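Home | News | Local | Radio & TV | What's On | Contact

Lastcombe's breakfast show moves to Drernham, taking the kettle with it

June
By the Trollby newsdesk

Lastcombe's community radio station will broadcast its breakfast show from Drernham from the end of the month, after the landlord of its present studio decided he would sooner have flats.

The programme goes out at 6 each morning and, by the station's own count, has 320 regular listeners. A good number of them have already written in to say that Drernham is not Lastcombe. The station says it is aware of this.

The new studio is a former shoe shop on Nikzad Street with a proper soundproofed booth, something the old place never managed. Listeners had grown used to hearing the number 10 bus pull away during the weather -- some say they set their clocks by it.

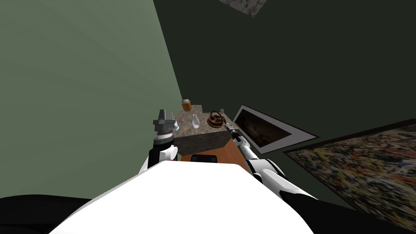
Presenters will stay the same, as will the jingle, despite a petition with 200 signatures asking for a new one. A station spokeswoman said the petition had been "read with interest" and that the jingle had been paid for until next spring.

The farming bulletin moves to half past six to make room for Drernham traffic news. Drernham has one set of traffic lights, so the slot is expected to be brief.

Trollby, which sits between the two and can pick up the signal only from upstairs bedrooms, should get better reception once the new mast is switched on. The station would not give a date for that -- the last one it gave was in a previous June.

Comments (3)

marshlane: Lived in Trollby 10 years and never heard a full programme. Looking forward to finding out if it's any good.

Pat_H: Keep the bus!

oldtransistor: I signed the petition. It is a dreadful jingle.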